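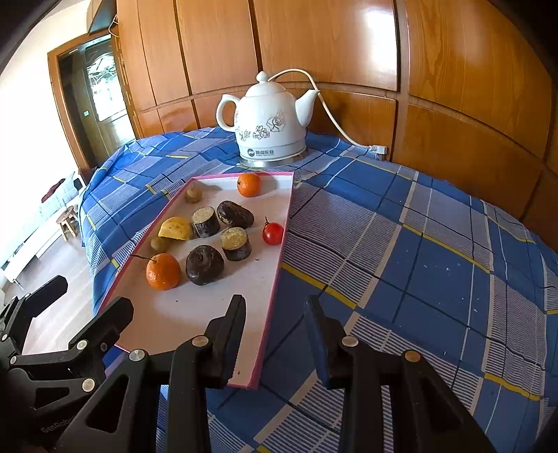 Page last changed 2/21/18

Home Kitchen Workshop Cleaning Money Search

Filed under: Kitchen > Gadgets > Before You Spend

4 min read

Planning for a gripper setup at home? Do the box lid test first

Sellers of kitchen automation love a demo with one clean cube on one clean table. My kitchen has no cubes. It has small oranges, one with a long stem hanging over the rim, eggplant cut into stubby sections, a cherry tomato, and little olive-green things that will roll if you breathe on them. So before you put money down on a pair of grippers, get a shallow box lid and fill the far half with whatever is in the fruit bowl. Leave the near half clear. Set it on the tablecloth you really use. Ours is a loud blue plaid with yellow bands, and it stays on for testing.

Now ask the seller to work on that. If they won't, you've saved yourself a bundle.

What to look for

Reach comes first. Anything close to the back wall of the lid has to be picked with the fingers coming over or between other pieces. A wide finger pad looks sturdy in the catalog and then has no place to go. Measure the gap between your pieces and measure the pads. Bring a ruler, because the spec sheet for the Stostell pair gives how far the jaws open and says nothing on how thick the fingers are.

Then mix hard and soft. A firm orange forgives a heavy squeeze. A ripe tomato doesn't, and neither does the cut top of an eggplant. I'd want to see the same grip setting used on all of them before I believed the word "adaptive," which Istum prints on every page of its brochure.

Check for crumbs and juice. Look at every pivot and cutout in the linkage and picture yourself cleaning it with a toothbrush. Cosgrove calls its arms "wipe clean." Wipe clean with what? Ask for the cleaning sheet in writing.

Clear the cords. Kettle unplugged and its cord kept behind the work, please. I don't care how good the thing is supposed to be.

The budget part

The quote I got from Takovon was $3,017 for two arms and a mount. It left out spare finger pads, which were $195 a set. I was told to plan on two sets a year. Do that sum before you get excited:

Arms and mount: $3,017
Pads, first year: $390
Total: $3,407

No table, no training, no shipping, and no answer yet on what happens when a pivot wears out. My paring knife cost less than the tax.

If you still want one, rent before you buy. Ask for the rental in March or later if your kitchen is as cramped as mine in winter, when every surface has something parked on it. Keep a plain notebook and write down what got picked up, what got dropped, and what you gave up on and moved by hand. Count your own time standing there too. Sellers never do.

Hand-held grippers are a different purchase from motor-driven arms, and the ads blur the two on purpose, I suspect. With a hand-held one, you are the arm. Fine for trying out pad shapes on awkward food. It won't get you out of the kitchen, so don't let anyone price it as if it will.

I haven't ordered anything. The Takovon quote is still in the drawer with the takeout menus.

Back to Gadgets Next tip Print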